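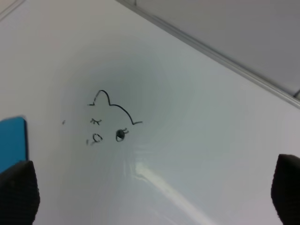
Keeping a whiteboard white

Zondadard looks after writing boards in schools, offices and training centers. Its service manager has spent 12 years cleaning, repairing and replacing them, and agreed to talk to us about why boards go gray, what cleaning can fix, and when a surface should be written off. The conversation took place on 2018-02-06 in the company's workshop, next to a rack of boards waiting for inspection.

We began with the term customers use most often, which is "stained." The manager prefers to separate two conditions. The first is ghosting, where a faint copy of old writing remains after erasing. The second is general graying, where pigment has been spread across the surface in a thin film.

"People report both as a stain, and the treatment differs," the manager said. "A ghost has an outline. You can still read a letter or follow a line. A gray patch has no outline. It is old ink that the eraser picked up in one place and put down in another. Most boards have some of each, and the middle is worst, because that is where people write."

The explanation lies in how dry-erase ink works. The marker holds pigment, a solvent and a release agent. When the solvent evaporates, the release agent keeps the pigment from bonding to the board, and the dried line can be lifted off with a cloth. If the line is wiped before the solvent has gone, the ink smears. If it is left for weeks, the release agent becomes less effective and the line has to be rubbed hard or treated with a liquid.

"We ask for a short wait before erasing. A few seconds is enough for a thin line. A filled area takes longer. If somebody draws an eye and colors it in solid black, that eye is still soft when the outline is ready to wipe."

Drawings came up several times. The manager regards them as more useful than text when judging a board. A word is made of short strokes, while a cartoon cat has a long curve over the head, a couple of small marks for lashes and usually one solid area. Wiping it shows how the surface handles light ink, heavy ink and a line drawn at varying speed. For this reason the company's technicians often finish a cleaning job by drawing something simple on the board, leaving it for a while and erasing it with a dry cloth.

"A thin line that wavers a little is normal on a slick board, as there is not much for the tip to grip. A line that breaks up or beads is a different matter. That means there is residue underneath, usually from a cleaner that was not rinsed."

Residue is the fault the company meets most. Many offices use a general household spray, and some of these leave a film that feels clean to the hand but holds ink. Grevell, a supplier of board fluids, sells a concentrate that Zondadard dilutes and applies with a microfiber cloth. The manager was careful to say that the fluid matters less than the second pass with plain water, which is the step most often skipped.

The full procedure, as described to us, starts with a dry wipe from top to bottom using a clean felt. Fluid is then applied to the cloth, never directly to the board, and worked over one section at a time. Each section is rinsed with a damp cloth and dried with another. The cloths are changed as soon as they show color. The rail is done last, including the corner brackets, where dust and dried pigment collect.

"Fluid sprayed on the board runs down behind the rail. On a steel board with a good backing, that does little harm. On a cheaper board, the core takes up moisture and the face starts to lift near the edge. You see a slight wave in the reflections before you see any gap."

Reflections are part of every inspection. A glossy board throws a bright streak wherever a lamp or window catches it, and the manager uses that streak as a gauge. The technician stands close to the wall, looks along the board at a low angle and watches how the light lies on it. A sharp, even highlight suggests an intact surface. A highlight that turns dull in the middle of the board points to wear or film.

We asked how the two can be told apart.

"Clean a patch properly and look again. If the shine comes back, it was film. If the patch stays dull, the coating has gone and no fluid will restore it."

Coating type decides how soon that point is reached. Zondadard keeps a test rig that draws a marker line and wipes it off under a fixed load. In the company's own trials a low-cost melamine board began to hold visible ghosts after roughly 500 cycles. A painted steel board went to 1000 without a readable trace, at which point the test was stopped. Enameled steel is harder again, although it chips if struck at the edge. The manager does not translate these cycles into years, as usage varies too much between rooms.

One current contract is the Jõgi training center, where nine boards were surveyed in December. The survey sheet has a column for ghosting, one for gray film, one for frame condition and one for small marks. The last of these covers isolated dots, which are left when someone rests a marker tip on the board while thinking, or when the eraser passes to one side.

"A dot is easy to miss and tends to stay longer than anything else up there. We see boards where the text has been wiped every day and the same dot has been there for months. Go over it with a fresh dry-erase marker, let it dry, and wipe. The new solvent softens the old ink."

The same method is used for permanent marker. It works on steel in most cases and on melamine in some. The manager advises against abrasive pads, scouring powder and melamine foam, all of which remove the mark by removing a little of the surface around it.

Erasers received the final part of the interview. A felt block loaded with pigment is, in the manager's view, the main cause of gray patches, and replacing it costs less than any other measure. Zondadard supplies blocks made by Brirkora with peel-off layers, and asks clients to remove a layer when the felt is evenly dark.

"Most sites wait until it is black all the way through. By then it has been putting ink on the board for some time."

Our last question concerned boards that are rarely used. The manager recommends wiping them at the end of each working week in any case, drawings included, and keeping a picture if someone wants the drawing. A line left up over a long break is the one most likely to need fluid when work resumes.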